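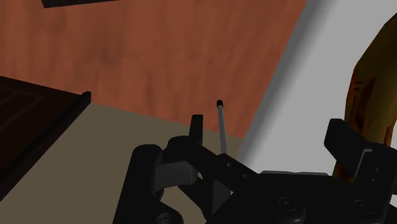

Regression testing for manipulation software is mostly a storage and scheduling problem, according to the engineer who maintains Gurnis, the test runner used by the planning group at Bonell. Every change to the group's grasp planner, Kultau, is run against a fixed library of simulated scenes before it is merged. The library holds 2,533 of them, and all are rendered from the wrist viewpoint, where the gripper takes up much of the view. A typical one has the fingers spread wide, a dark brown tray-like object off to the left, and a thin grey rod with a black cap, much like a marker, pointing up from the middle of the gripper. "If you work on depth estimation, you look at that rod and you already know where your afternoon is going," the engineer said. "It's thin, it's close to the camera, and its lower end goes behind the linkage. Those are all hard separately."

We spoke at the company's office on a Monday, between a release that had gone out the week before and one that was already behind. The engineer asked not to be named, on the grounds that the work belongs to a team.

Gurnis began as a shell script. It launched the simulator, Nair, loaded a scene file, ran the planner, and wrote a pass or fail to a text file. The result depended on whether the planner returned a trajectory before the timeout. The engineer described this as a poor measure.

"A planner can return a trajectory that is legal and useless. It goes over the top of everything, it takes forever, it ends in a wrist pose you'd never hand to the controller. The script said pass. We merged a cost function change that way and didn't find it until somebody plotted joint travel per scene and saw it had nearly doubled."

The current version compares distributions. For each scene it runs the planner under 17 random seeds and records planning time, path length, minimum clearance, and the margin to the nearest joint limit. Those values are compared with the stored results from the main branch. A change is flagged if any of the distributions moves by more than a threshold set per scene. The thresholds were first set by hand. They are now computed from the spread on the main branch, with a floor to keep very stable scenes from raising alarms on noise.

I asked whether comparing against main allowed slow drift. Each change could be slightly worse than the one before it and still pass.

"Yes, and it did. We keep a frozen baseline as well now. It's updated by hand, with a written note. The tool prints both comparisons next to each other. People look at the first column and forget the second, so the second one blocks the merge too."

The perception side is tested separately, on the same scenes. Nair writes out color, depth, and a per-pixel object label for each view, and the segmentation model is scored against the labels. The engineer was cautious about what those scores are worth. Simulated surfaces tend to be cleaner than real ones, and a plain beige work surface under simple shading gives the model very little to get wrong.

"Wood grain helps. Shadows help. A blotchy yellow-and-brown thing at the far edge with a finger in front of it helps a lot, and you want plenty of those. What you don't want is a library where everything sits in the middle, fully visible, on a flat color. Our first set was like that. The model scored extremely well and we learned nothing."

Self-masking took up a good part of the conversation. Because the gripper is always in view from the wrist, its pixels have to be removed before the depth data reaches the collision map. Otherwise the planner treats the fingers as obstacles and reports that the start state is in collision. The standard approach is to project the gripper model into the image using the current joint readings and discard whatever it covers, with some padding.

The padding is where the difficulty lies. With too little of it, a rim of gripper pixels survives and appears as a floating obstacle. With too much, anything thin near the jaw is erased.

"For a long time the padding was one constant. It was picked to stop the false collisions, and it did stop them. It also deleted narrow objects between the fingers. The planner would then happily route through them. From its point of view the space was empty."

The fix was to make the padding depend on the local depth difference, and to carry the segmentation label through the filter, so that a pixel labeled as a non-gripper object is kept even when it falls inside the padded region. This introduced a dependency between two modules that had been independent. The engineer still dislikes it.

"If the label is wrong, the mask is wrong, and now a perception bug shows up as a planning failure. We log the reason each pixel was kept or dropped. The logs are large. I don't have a better answer."

Runtime is the other constraint. The full library takes most of a night on the cluster, which is too slow for a merge check. Gurnis therefore selects a subset of 2,000 runs per change, weighted toward scenes that have disagreed with main in the past. The remainder is covered by a nightly job. The engineer said the weighting needed a minimum share of random picks, or the tool would keep revisiting the same difficult scenes and ignore the rest.

Determinism was harder to obtain than expected. The seeds were fixed from the start, but results still varied between machines. One cause was a parallel nearest-neighbor query in Kultau that broke ties by thread arrival order. Another was a contact solver in Nair that stopped on elapsed time instead of iteration count. Both were corrected for version 2 of the runner, and the stored results had to be regenerated afterward.

"That was an unpleasant month. Every comparison we had was against numbers we no longer trusted."

Scene files are plain text and kept under version control. Meshes and textures are stored elsewhere and referenced by hash. New scenes usually come from failures on hardware: the object poses are estimated from the log, rebuilt in Nair, and checked to see whether the failure reproduces. Many do not. Those are kept in a separate folder and rerun when the contact model changes.

The next item on the list is latency. Gurnis presently hands each image to the planner as if it had been captured at the moment of planning. On the arm it is older than that, and the age varies with load. The engineer has a branch that replays recorded delays, but it makes the minimum clearance results too noisy for the existing thresholds, and it has not been merged.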